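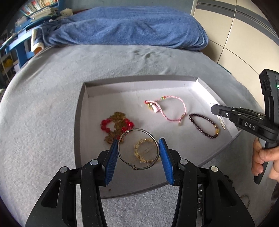 Fig. 1. Silver-toned bangle, with more bracelets in the tray.

Material Life 316: Objects, Owners, Heirs
Handout for Week 4: The Price of Small Things
Instructor: Rochelle Strickland

Read before class: Grelard, chapter 2 (the short one). Chapter 3 is optional, and I know what that word does to people.

1. Where we left off

Last week we looked at furniture, which has the good manners to be large. A wardrobe gets noticed. It is written down in the will, argued over in the hallway, and finally left where it is because it won't go around the turn in the stairs. Small things behave differently. They travel in pockets, collect in drawers, and pass from one owner to the next with no paperwork at all. For a historian this is a headache. For a cousin with a large handbag it is an opportunity.

The question for this week is how a small object gets a price, and who gets to say so. We'll use jewelry and hair ornaments for most of the hour. The same points apply to spoons, buttons, pocketknives and the little brass things whose purpose died with your grandfather.

2. Four kinds of worth

Several of you used "value" on the first response paper as if it were one thing. Please stop. In this course we keep four kinds apart, and you will be asked to do the same on the midterm.

Material value. What the stuff would bring if you melted it or pried it loose. For most of what sits in a jewelry box the answer is close to nothing. "Silver-toned" and "gold-toned" are color words. A cataloger who writes them is telling you what the eye sees and declining to promise anything further. Learn to hear the silence in that little "-toned."

Resale value. What a stranger would pay on an ordinary day. This depends on fashion, on condition, and on whether the stranger has already had lunch.

Replacement value. What an insurance form says. It is usually the highest of the four, and families tend to remember it fondly.

Attachment value. What it would take to make the present owner part with it. Economists have a related idea called the endowment effect: people ask more for a thing they own than they would pay to get the same thing. Anyone who has helped a relative run a yard sale has seen the experiment performed live, with folding chairs.

3. The Bemik inventory

Our main case is the Bemik household, whose contents were listed room by room after the owner's death. You have the typed version in your packet. The clerk was careful in the kitchen, careful in the parlor, and visibly tired by the time he got upstairs. The kitchen has 68 separate entries, including one for a cracked lid. The dressing table has one entry: "box, with trinkets."

Some things to think about as you read:

The clerk lists what can be sold. A pot has a going rate. Trinkets don't, so they get lumped together, and the lump is given a price that looks a lot like a shrug.

The clerk was a man working quickly in a woman's room. Grelard makes a good deal of this, and I think she is mostly right, though she has never met a category she didn't want to double.

Two daughters later wrote letters about what was in that box. One remembered a bracelet. The other remembered the same bracelet and remembered it as hers. The family tree in your packet shows no visits between the two households afterward. Draw your own conclusions, in pencil.

4. Sets, pairs and orphans

Small things are often made to be worn in numbers, and numbers don't survive well. An earring alone is worth far less than half of two earrings. A bangle alone is fine, since most people are happy to wear just one. A row of beads on a clip can lose a bead and still hold hair, but the buyer will look at the gap and at nothing else.

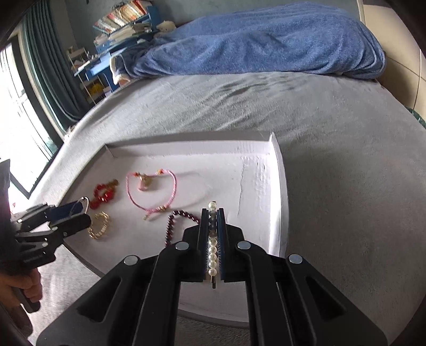 Fig. 2. Hair clip: white pearls in a row on a gold-toned bar.

The word "pearl" deserves a minute of its own. In a sale listing it may mean a natural pearl, a cultured pearl, or a bead that has been told to act like one. In everyday speech it covers all three, and inventories are written in everyday speech far more often than we would like. When a source says "pearls," your note should say that the source says "pearls." I took points off for this on 29 papers last year and I am prepared to do it again.

The Satora sale records, also in your packet, show what happens to orphans. Single earrings were sold by the scoop. Broken chains went by weight. Hair clips and combs were put in with sewing goods, apparently because somebody had a table to fill. A researcher looking only under "jewelry" would miss them altogether and then publish an article about how hair ornaments vanished from the region. That article exists. It is well written.

5. Wear as evidence

A darkened band, a thin spot, a clasp that has been replaced: dealers call these faults and knock the price down. We treat them as the most talkative part of the object. Be modest about what you claim, though. Metal darkens on a wrist and it also darkens in a drawer. Sfakianakis, in the essay we read for Week 2, builds an entire marriage out of one scratched ring, and it is a lovely piece of writing, and I wouldn't lend him my car.

A safe note has two lines. In the first, say what you can see. In the second, say what might explain it, with at least one dull explanation. The dull one is right more often than the discipline likes to admit.

6. For Friday

Choose one small object you own and could lose without a lawsuit. Write one page on it using the four kinds of worth from section 2. Give a figure for resale value and say where you got it. For attachment value, name the lowest sum you would accept, then wait a day and name it again. Report both numbers, even if the second one is embarrassing.

Do not choose your phone. I have read almost 36 pages on phones this term and we have only just reached Week 4.

Bring the object if it fits in a pocket. If it is worth a lot in sense one or sense three, bring a drawing.

7. Terms to know

Lump entry: several objects recorded and priced as one.
Orphan: one surviving member of a pair or set.
Replacement value: see above, and see your uncle.
Endowment effect: asking more for a thing because it is already yours.
Color word: a description of how a metal looks that makes no claim about what it is.
Provenance: the record of who had it before. For small things, usually a sentence beginning "I think it was."

Next week: buttons. Bring the packet back, including the page with the family tree, which several of you seem to have lost already.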